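From: Noreen Carroll
To: Vivville Household list
Date: Jan 28, 2019
Subject: Re: [household] Folding on the bed v. folding on a table

Rajeshwari Sastry wrote:

> I know the Chowdary method has its doubters on this list but I did the
> whole course in October and my drawers have stayed tidy ever since. The
> trick is that you work on the bed, never on a table. The cover has a bit
> of grip so the sleeves stay where you put them. Lay it flat, sleeves in,
> long fold down the middle, then thirds, then stand it up in the drawer.
> 30 seconds a top once you have the knack. It works for anything with
> sleeves. And you will get 80 tops in a drawer that used to hold half
> that. Has anyone else tried it?

Well, I have now, and I'm not convinced.

I'll grant you the sleeves. On a fleecy cover they do stay put, where on my kitchen table they slither off the moment I turn to the next thing. But everything else in the method seems to me to be a table method with the table taken away. You can't press a crease into a mattress. You push down and the bed goes down with you, and when you lift your hand the fold comes up again, fatter than it was.
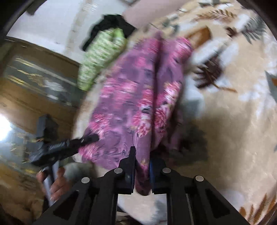 The long fold is where I part company with the course. They want it dead centre, so that the two halves match, and they say you'll feel when it's right. I don't feel anything of the sort. On a plain shirt you have the buttons to go by, but take a purple top with pink flowers all over it and you're folding by guesswork. The dark line down the cloth can leave a wide piece on the left and a narrow one on the right, and with all those blooms going on either side you'd have to look twice to notice. Then you do the thirds on top of that, and the mistake gets folded in with the rest. I used to match the side seams by hand, holding the thing up by the shoulders, and I've gone back to that.

As for 30 seconds, I'd like to know who was holding the watch. I can do a T-shirt in that. A long-sleeved top with cuffs takes me a good deal longer, and if it's one of those thin stretchy ones I may as well sit down first. The leaflet says you get quicker after the first 6. I did a whole basketful and got slower, mostly because my back had started.

That's my other complaint. A bed is too low. If you're standing you stoop, and if you kneel up against it you can't reach the far side without dragging the cover towards you and undoing what you've just laid out. 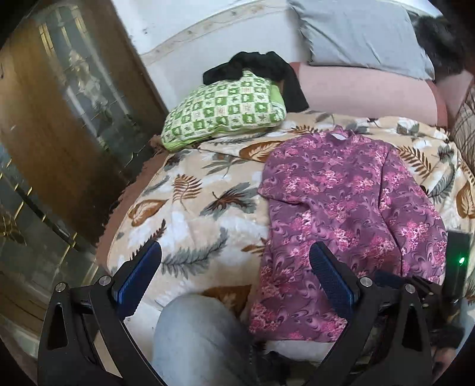 Rajeshwari, you didn't say what sort of drawers you have, and I think that matters more than the folding. Mine are the old Ternus chest, three deep ones, and anything stood on end in there simply falls over as soon as you take one out. My sister has the shallow Gasine ones and hers behave beautifully, but then hers behaved beautifully when she was rolling everything up like sausages, so I don't know what that proves. I won't believe in 80 tops until I see somebody shut the drawer.

Two things I would keep from the course, to be fair to it. Doing up the top button before you start is sensible, and so is turning everything the right way out before it leaves the line. My mother did both and she never paid for a course.

What I'd really like to hear is whether anyone has kept it up through a proper winter, with jumpers. I don't mean light cotton things. The leaflet is very quiet on jumpers – there's one drawing, and it's of a cardigan that looks to me about as thick as a handkerchief. If you've got a heavy knit to stand up on its own in a deep drawer, please tell me how, and how many times you had to do it again before it stayed.

I still have the leaflet if anybody wants it. It's got tea on the back page but you can read the steps.

Noreen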